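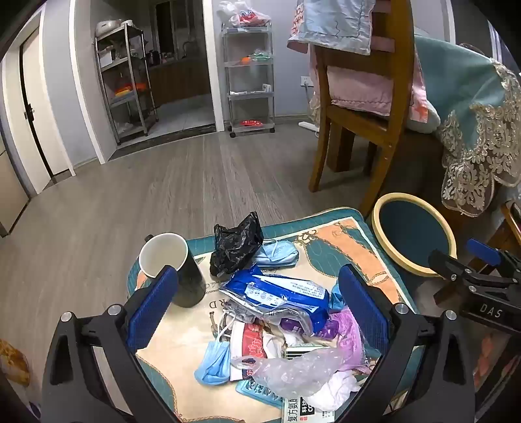

From: Heikki Kallio
To: tusska-handheld
Subject: Re: [tusska-handheld] jaw closes late on table clearing

Sirkka Kiiskinen wrote:

> We lost 13 runs out of 40 on the table clearing task in June.
> In every one of them the left finger stopped short, then closed
> all at once a moment later. Wrappers and thin plastic bags are
> the worst. Boxes are mostly fine. One operator got her thumb
> pinched on the linkage when it let go. No injury, but I want it
> written down. Is this the Prongate firmware again?

I don't think it is firmware. The logs you sent from Pacheco show the trigger moving smoothly while the jaw width stays flat at 31 mm and then drops. That looks mechanical to me.

I took the left linkage off our unit and the outer pivot was binding. The screw had been tightened past the mark and the washer was dished. With a new washer and the screw backed off a quarter turn, it closes evenly. I have done 2 sessions on mixed household trash since then and have not seen the jump.

Please check the pivots on both sides before you run again. Take the pads off first or you won't feel the drag. If a jaw sticks, put the tool down and open it from the pad end. Keep fingers out of the linkage.

The 13 runs should be marked as faulted in Mumport, not deleted. I still need the width traces. Can you also tell me who last serviced that unit, and with which driver?

Heikki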